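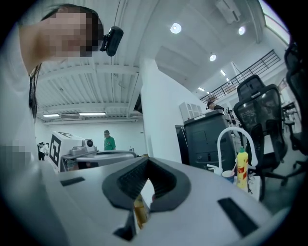

The small repair shops of Dunasska

When I moved to Dunasska six years ago, my first broken thing was a kettle. I asked a neighbour where I could buy a new one, and she looked at me as if I had said something impolite. She wrote an address on the back of an envelope and told me to go before noon.

The address was Geraghty, a repair shop in the lower part of town, between a bakery and the old ticket office of the ferry. The kettle was ready the next morning. I paid less than I would pay for lunch, and I have not bought a kettle until today.

Dunasska has 3,000 inhabitants and, for a town of this size, a surprising number of people who live from mending. There is a shoemaker, a woman who repairs only umbrellas and bags, and two brothers who take sewing machines. In the capital such shops closed when I was still a child. I wanted to understand why they stayed open in this place.

Mairéad Dolan has been running Geraghty for the last part of its 53 years. The name belongs to the founder, and she never thought of changing it. "People would still say they are going to Geraghty," she told me, "so what would be the use of a new sign?"

Her explanation for the shops is a practical one. Until the bridge at Galmont was built, everything new had to come by boat, and in winter the boat was often late. A family with a broken iron could wait three weeks or could have it mended. The habit remained after the bridge, although the big stores in Okalholm are now less than one hour away by car.

The habit alone does not pay the rent, however. Mairéad keeps a notebook of the jobs which she had to refuse, and every year it gets thicker. Many cheap appliances are closed with glue, and when she opens them they cannot be closed again. For others there are no spare parts. She shows me a shelf with 200 old toasters, fans and radios, bought at house sales and kept only for their screws, springs and switches.

In March she began evening lessons in the back room. I went to the first one with a lamp that had not worked since my wedding. We were six at the table, and the oldest of us was a retired baker who wanted to learn soldering. My first joint was ugly and Mairéad made me do it again, twice.

The lamp stands now on my desk. It leans a little to the left, and I have put a folded card under its foot.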